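What's a Phishing Email, Anyway?

Hi, it's Domenica again! Last time I promised we'd talk about sneaky emails, so let's go.

Phishing sounds like fishing, and it works a bit like it too. A trickster sends out a message with some bait on it - maybe "You won 546 free game coins!" - and waits for a person to bite. Biting means clicking the link or typing in your password.

I got one myself in August. It said my Dekby account would be closed in 12 hours unless I signed in right away. My heart jumped! Then I looked at the sender's address and saw that Dekby was spelled with two k's. Sneaky, huh?
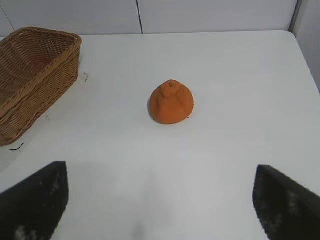
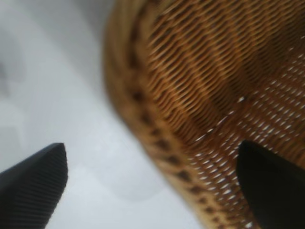
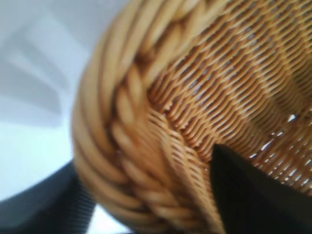
So what do I do with a message like that? I slow down. Tricksters love to rush you, and a real company can wait five minutes while you go and find a grown-up. I don't click the link, even just to peek. If I want to check my account, I open the site the way I always do.

And if you already clicked? Tell a grown-up you trust, right now, even if you feel silly (I've clicked a bad one too, and I do this for a job!). You can change your password together and keep an eye on the account.

Next time I'll explain how I make up passwords that are long but easy to remember.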